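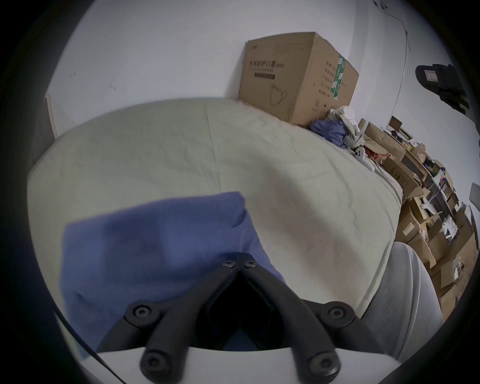

Figure 1. The hand-held gripper over a folded blue cloth on a bed, with the two curved fingers pointing down. Week 7 reading, product review strand.

Week 7: Looking properly at a kit before you buy it

Welcome back, everyone. Last week we talked about arms that are bolted to benches, and I promised that this week we would move on to something you can pick up and carry about the house, so here we are. The kit under review is the Drista, a hand-held gripper with its own camera, sold for recording household tasks so that a robot can later be trained on them. Most of you have met the idea already in the Somero reading (if you haven't got round to that yet, please do, it's short and rather well written), so I shan't go over the ground again.

What I'd like us to do is read the kit the way a careful buyer would. Our department has been offered a loan of 2 Drista sets for the spring, and before we say yes I want your honest opinions, and I want them backed up.

Start with the hardware. In Figure 1 you get a fair look at the business end: two dark curved fingers coming down from a central hinge, held together with hex-socket screws. I'm fond of hex-socket screws. You can get a key for them in any hardware shop, and when a joint wants tightening you can do it yourself at the kitchen table instead of posting the whole thing back to the maker. Do ask, though, what the seller says about spare fingers, and whether those are sold singly or only as a set. The Drista price list gives 43 euros for a replacement pair, which seemed steep to me until I looked at what the others charge.

Then there is the cable. A thin black one runs across the lower left corner in the figure, and I would like you to think about cables in general, as they are the thing reviewers forget. Where does it go when you turn your wrist? Does it catch on bedding? Our comparison product this week, the Eren, has no cable at all and runs off a battery in the handle, and you pay for that in weight. Try holding a full bottle of milk at arm's length for a few minutes and you'll see what I mean!

Now the work itself. Cloth is a lovely test for a gripper of this kind, and a hard one. A cup has one shape and keeps it. A folded cloth has edges you may or may not be able to get hold of, and the one in the figure has a rounded corner lifting a little, which is just the sort of place I should go for first. Notice too that it lies on a wrinkled sheet, pale green under blue. When you read a seller's claims about cloth handling, look for what the cloth was lying on. A smooth tabletop is a much kinder surface than a bed, where it is all too easy to pinch up a bit of the sheet along with the thing you wanted.

Look at the rest of the room while you're there. There are clothes in a heap, a game controller, red cables in a tangle, a big carton for N95 masks against the wall and a great many more boxes down the right-hand side. Anyone judging a kit meant for homes should want to see it in rooms like this one, and I'd mark down any brochure whose pictures all come from a tidy studio.

A word on service, which the Pitkänen handout covers in more detail. Drista offers a paid plan in which they check your recordings and send back a note on any that are unusable. The cheapest tier covers 100 recordings a month. Whether that is generous depends entirely on how long yours are and how many you spoil — I spoil plenty — so work it out for your own project before you decide.

For the seminar, please bring one page on the following:

Which parts of the gripper would you expect to wear first, and what would you ask the seller about them?
Would you choose the Drista or the Eren for a task involving bedding, and why?
Is the checking service worth paying for in a student project?

Hand-written is fine. The room is open on Saturday morning as well, for anybody who would like a quiet place to write it up, and the Pitkänen handout is in the tray by the door.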